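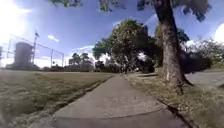
Bullora, asked in the first round of interviews what makes a path good, answered that a good path is one where she does not have to look at her feet. She was then asked if the surface is the main thing. She said no, the edge is the main thing, for if the edge is clear she can keep her eyes on the trees and still know where she is walking.

Figure 1. Straight concrete sidewalk beside a flat grass field, with an expansion joint crossing the slab in the near part and trimmed edging along the lawn.

4.2 The edge between walkway and lawn

The remark quoted at the start of this section came back in different words in many of the interviews. (As stated in Section 3, the respondents are given here only by the names they chose for themselves: Bullora, Hanico, Mwaipopo and Wemis are the four who are quoted most.) We had planned to treat the edge as a small matter of maintenance, under the same heading as litter and mowing. After the first reading of the transcripts we decided to give it a section of its own.

By "edge" we mean the line where the hard surface stops and the grass starts, together with the narrow strip on both sides of it. In the study area this line has three common forms. In the first form the grass grows over the concrete and the line is lost. In the second form the line is cut and the lawn meets the slab with a slight lip, as on the left side of the sidewalk in Figure 1. In the third form the soil has gone down and there is an open step between slab and ground. The third form was the one most often named as a problem, and the complaints came mainly from people who push a stroller or walk with a cane.

Hanico described the second form as "polite". When we asked for an explanation, the answer was that somebody has come with a tool and has thought about the people who will pass. Mwaipopo did not agree with this. For Mwaipopo a cut edge says that one should stay on the concrete, and this feeling is stronger where the field beside it is wide and open. Both opinions are found in older work on park paths, but usually they are not given for the same kind of path, and we think the difference deserves attention.

The grass itself was judged less strictly than we expected. A field with both green and straw-brown patches, of the type seen in Figure 1, was called "normal" or "fine for playing" by most respondents. Clumps close to the path received more comments than clumps farther away. Wemis said that the middle of a field belongs to the weather and the border belongs to the city - a sentence that the coding team later used as a working title for this whole group of answers.

Straightness was the second subject of this group. On a long straight sidewalk the walker can see far ahead, and the respondents connected this with safety in the evening. In the middle of the day the same paths were called long, hot or boring. Shade was asked for again and again. Where the field beside the path lies in full sun, as in Figure 1, several respondents said that they choose another way home during the summer, even when it takes more time.

We also asked about the joints in the concrete. Very few people had noticed them before our question. Two groups were an exception: those who ride scooters, and parents of small children, who told us about games in which the joint may not be stepped on. In the written survey, which had 380 valid answers, the item on joints was the one most often left empty. We keep it in the tables in the appendix but draw no conclusion from it.

One limit must be mentioned. The route used for the walking interviews was 300 meters long and passed only over concrete. Paths of gravel or asphalt have other edges and they age in another way, so the three forms given here should not be applied to them without new field work. The question of who pays for the cutting of the edge is treated in Section 4.3.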